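Breltilus handheld gripper kit: notes after a month

The Breltilus is a pair of handheld parallel grippers sold by Wandau for recording manipulation demonstrations. You hold one in each hand, do the task with the jaws, and the kit logs pose, jaw opening and video from each side. I have had a pair on the bench since April and have now used it enough to say something beyond the unboxing.

Some background on what I compared it to. Our previous setup was a leader-follower rig, Mengal arms on both sides. It records clean joint data and it is slow. An operator who is good at it can set a plate in the time it takes to eat from one. The attraction of a handheld kit is speed, and on speed the Breltilus delivers. Razia Rind did 200 episodes of a pick-and-place task in one afternoon, her first day with it. On the Mengal arms that would have been most of a week.

Setup is the weak part. The printed quick start covers the grippers and skips the host software, which is called Tadach and has its own manual as a download. Read section 6 of that before plugging anything in. The two grippers must be connected in a fixed order or left and right are swapped in the log, with no warning. I lost a morning of data to this. Danish Chaudhry has since written a script that checks the first second of each episode for the swap, and I will put it up when he has cleaned it up.

Each gripper is tethered by a cable. I expected to hate this and mostly don't. The cable leaves the body on the outboard side and it is flexible enough that the wrist does not fight it. It does drag across the work surface when the hands are low, and with small objects you have to watch where it goes. Two clips on the table edge would fix most of that, and I think Wandau should put them in the box.

Tasks tried so far are cup stacking, towel folding, zip bags, and food. Food is the one people ask about, so I spent the most time there. Skewers are a good test. The stick is thin and will roll, the pieces on it are soft, and most of the usable grip length is at one end.

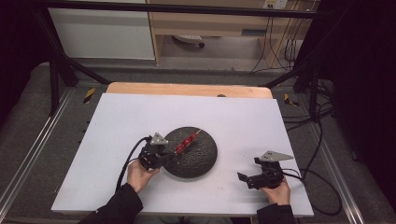
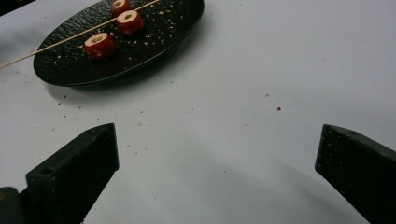

The stock fingers are blocky with flat tips. On a stick this thin they need to meet squarely, and on my left unit they did not out of the box. There was a slight toe-in that I took out with a shim. After that the grip was acceptable near the tip and poor further back. If your tasks involve anything thinner than a pencil, plan on making your own fingers. The mounting pattern is documented and the drawings are accurate, which I checked.

Grip force is whatever your hand supplies, and it is not logged. For rigid objects this matters little. For soft food it matters a lot, as the log only tells you how far the jaws closed. I would pay extra for a load cell in one finger.

Tracking was better than I expected. Over 400 episodes I threw out 6 for pose jumps, and four of those were from one session where I had moved a lamp. Drift inside an episode was too small for me to measure with the tools I have. The cameras are fine in even light and noisy in dim light. Exposure can be locked in Tadach, but the setting does not survive a restart. Check it every time.

Weight: 303 grams per hand on my kitchen scale, cable not included. It does not sound like much. After an hour of two-handed work I feel it in the forearms, and Razia reports the same in the thumbs. We now swap operators on the hour.

Cleaning is tedious. Crumbs and oil get into the finger texture and the small holes, and the manual only says to wipe with a dry cloth. A stiff nylon brush works better. I take the fingers off for this — two screws each — and keep a spare set so I can go on recording. Do not use compressed air near the jaw slide. It pushes the crumbs in.

Support has been decent. I sent in the left-right swap with logs and had a reply the next day confirming it, with a fix planned for the next Tadach release. No date given.

I am keeping the kit. The Mengal arms stay for anything where contact force has to be right, and everything else moves over to the Breltilus. Next I want to try longer fingers with a shallow V groove, and I will post measurements once I have a print that doesn't flex.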